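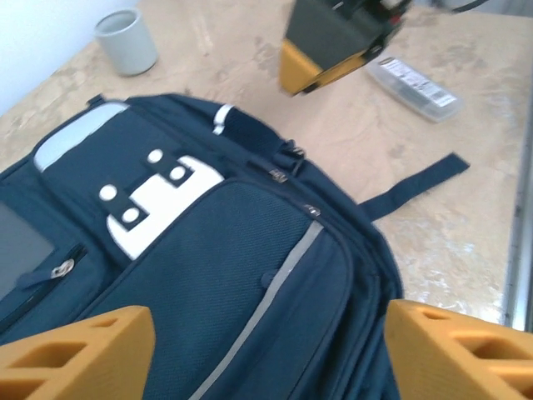

Navy backpack with light grey padded panel, on a wooden tabletop.

Zorkdale School Bag Scheme - progress report to the Nondine Fund, period ending May

1. Position at end of period
The scheme supplies school bags to pupils starting secondary school in Zorkdale and the Lolel valley. The grant covers 600 bags over the school year. Deliveries to schools began on time in Zorkdale and one month late in Lolel, where the storage room at the lower site was closed for roof repairs.

2. Supply
Bags are bought through Hämmerli in lots of 100. The fourth lot arrived with faulty zips on 12 bags. These were returned and replacements have been received at no charge to the grant. Unit price is fixed until the end of the contract. Carriage is charged per lot, so we no longer place part orders.

3. Requests from schools
Schools now apply on a single form, returned by the head of year. The earlier form asked for household income and was withdrawn in the autumn after several schools declined to use it. Processing time has fallen as a result, though late forms remain a problem at the two smallest schools.

4. Repairs
The repair session runs on Sunday afternoons in the Lolel hall. It has returned 40 bags to use, mostly after work on straps and base seams. Thread and webbing are within budget. The sewing machine needs a service, and the quote received is higher than the sum set aside - we ask to move the difference from the printing line, which is underspent.

5. Next period
Place the last two lots before the summer price review. Agree storage in Lolel for the new term. Send the revised budget to Nondine with the request in section 4.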